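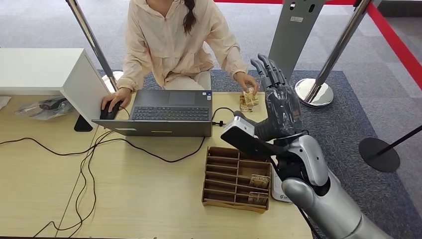 Kennel and Run Check: Comments from the August Walk-Through

Site: Cosgrove Boarding Kennels, small dog wing
Checked by: Tayla Goodwin
Runs in use: 15

1. Gate latches
Pass, with one repair. The latch on run 4 lifts if a dog jumps against it. Clip a snap hook through it until the new part is fitted. Small spitz types and terriers should not go in run 4 before then.

2. Fence gaps
Pass. Widest gap at ground level is under two inches. The gravel by the back corner has been dug out again and needs topping up.

3. Floors and drains
Needs work. The drain in the wash bay is slow. Hair trap was full. Empty it every evening, including Saturday.

4. Water
Pass. All bowls clean and filled at 7 a.m. Two plastic bowls are chewed at the rim. Throw them out and use the steel ones.

5. Heat and shade
Needs work. The indoor thermometer read 73 degrees, fine for every coat type. The outside pen has no shade from noon to mid-afternoon. Thick-coated dogs go out for no more than 30 minutes at a time until the shade cloth is up. Bring them in sooner if they pant hard or lie down and won't move.

6. Food storage
Pass. Bins have tight lids. One bag of Havano puppy kibble was open on the floor. Moved to a bin and dated.

7. Vaccination records
Three files had no rabies certificate. Owners called. Dogs without papers stay in the separate room and do not use the shared yard.

8. Bedding
Pass. Spare blankets are low. Order more before the holiday bookings.

9. Cleaning products
Needs work. Disinfectant was on a shelf a dog could reach. It now sits in the locked cabinet. The mixing chart is faded and should be reprinted.

10. Fire exit and leads
Pass. One slip lead per run, hung on the outside of the gate. Exit door opens freely.

Recheck items 1, 3, 5, 7 and 9 within two weeks.

Filed under: Dog Care > Boarding > Checklists

Comments

Angus Tawhiri
We had the same trouble with jumping dogs and latches. We changed to the Wadier double-throw type and none has come open yet.

pomowner_189
Is 30 minutes OK for an old dog? Mine is 13 and gets hot fast.

Tayla Goodwin
I would go shorter for a senior, ten minutes or so, and early in the day.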